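Room basket
From the Fludisero Household Encyclopedia, entry 281
Last revised 2021-06-10

A room basket (also pick-up basket, tidy basket, or in my family just "the red one", whatever colour it was) is a small open container with a handle, used for gathering loose things in a room so they can be carried off and put away. It's smaller than a washing basket and bigger than a desk tidy. It lives mostly in bedrooms, though I've met them on landings and under stairs, and I once stayed in a house where there was one in the bath.

I've written most of the storage entries for Fludisero and this is the one I kept putting off, mainly as I had far too much to say. I use mine every day! So forgive me if the tone wobbles a bit from what you'd expect in an encyclopedia. 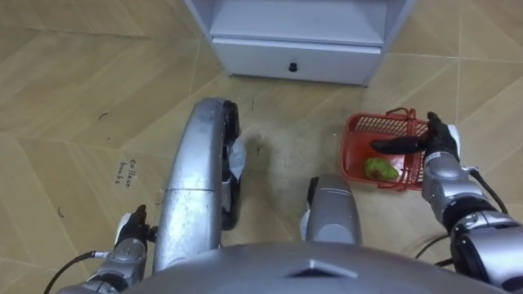 1018 words | filed under Bedroom, Storage, Floors

Name and use

The word "basket" is a bit loose in this case. Very few of them are woven any more. What people mean is anything with low sides, an open top and holes in the walls, usually moulded plastic, and if you say "crate" or "tub" most people will think of something heavier. Shops sell the same article as a shower caddy, a shopping basket for children, a fruit basket or a peg basket, and you can pay quite different prices for them depending on which aisle you're standing in.

The use is simple enough. You put the basket down in the middle of whatever needs doing, you pick up the small stuff within reach, you move it along, you do it again. Then the basket goes round the house and everything gets dropped off. Some people sort as they pick up, with one basket for rubbish and one for keeping, but I've never had the patience.

It shouldn't be confused with the dumping basket, covered in its own entry, which looks identical and never gets emptied. (Mine has been both. February was a bad month.)

Form

The usual shape is a rectangle with rounded corners. A room basket has either two short grips at the ends or one long handle that goes over the top, and I come down firmly on the side of the long handle -- you want a hand free for the door. The drawback is that the handle gets in the way when you're dropping things in. On the better ones it folds flat to one side. On mine it used to fold, and then it didn't.

Openwork sides do a few jobs at once. They save weight, they let crumbs and fluff fall through, and they let you see what's at the bottom without tipping it out. A solid base matters more than you'd think. I had one with slots all the way down and it shed hair grips across the landing for most of a year.

Colour is a matter of taste, but a strong one has its points on a pale floor. A red basket set down on white furniture or light tan tiles can be spotted from the doorway, where a beige one will vanish and then find your shin.

Where it stands while you work

Opinion divides here into floor people and box people. Floor people put the basket straight down next to the mess. Box people want it raised, on a stool or a low white box or the end of the bed, to save bending. I'm a box person on bad back days and a floor person otherwise.

With the floor method there's less far to drop things and less to knock over. With the box method you can see right in and the handle comes up to meet your hand, but anything you let go of carelessly bounces off the rim and rolls. The surface wants to be flat and a good bit bigger than the basket's base. 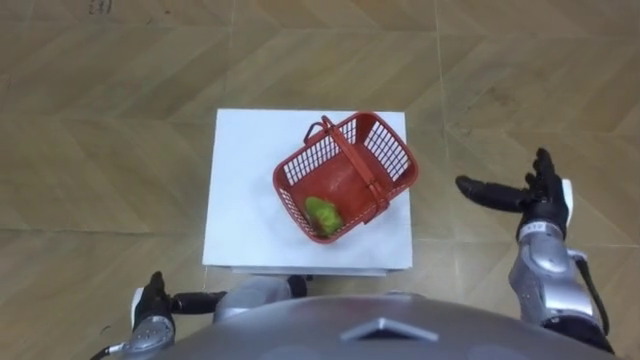
One reader of the first version wrote in to say I'd got the box method all wrong: the point of it is that you stop when the basket's full, as a full one on a box looks precarious and a full one on the floor just looks like more floor. She empties hers at that point whether the room's finished or not, and says she's never had a dumping basket in her life. I've tried it since and I'm afraid she's right, at least in the spare room.

What goes in

Small, dry and unbreakable is the old rule, from the Flornari housekeeping leaflets I grew up with. In practice it's whatever is there. Going by my own house: socks in ones, chargers, little boxes and packets that have wandered in from other rooms, soft toys, plastic toys, pretend food from the play kitchen (there is always pretend food), receipts, a spoon.

What I'd leave out is anything with a loose lid, anything properly wet, and cups. Cups tip over! Medicines should go straight back to their cupboard and never sit in a basket at child height, and I'd say the same of batteries.

Weight creeps up on you as well. The handle is nearly always the first part to fail, at the spot where it joins the rim, and it goes when you're on the stairs. I swapped mine after the plastic there turned pale and chalky, so that's the sign to look for.
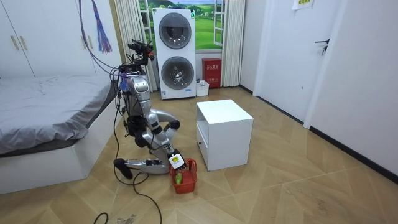

The basket and the bedroom floor

Hard floors and baskets get on well. On wood or wood-look tile the basket slides, so you can nudge it along with a foot, and small things show up in a way they never do on carpet. Look along the side of the bed first and then at the foot end. The strip just beside a low bed frame collects more than the rest of the room put together, helped along by any sheet that hangs over the edge and hides it.

Grit under the base will scratch, though, more so on varnished wood. I wipe the bottom of mine when I remember. Stick-on felt pads work on a solid base and fall off anything else.

Buying one

You don't need to spend much. I'd call 100 pegs a fair test of size: if it holds that many with room to spare it'll do a bedroom, and if it holds 200 it's drifting into washing basket territory and you'll fill it with washing. Give the handle a wiggle in the shop. The Ornutside market stalls do a decent stacking kind, and the ones sold under the name Katayama have a wider rim that's kinder on the fingers, though the lighter colours mark.

See also: Dumping basket; Peg basket; Stool, low; Under-bed storage; Bedside drawers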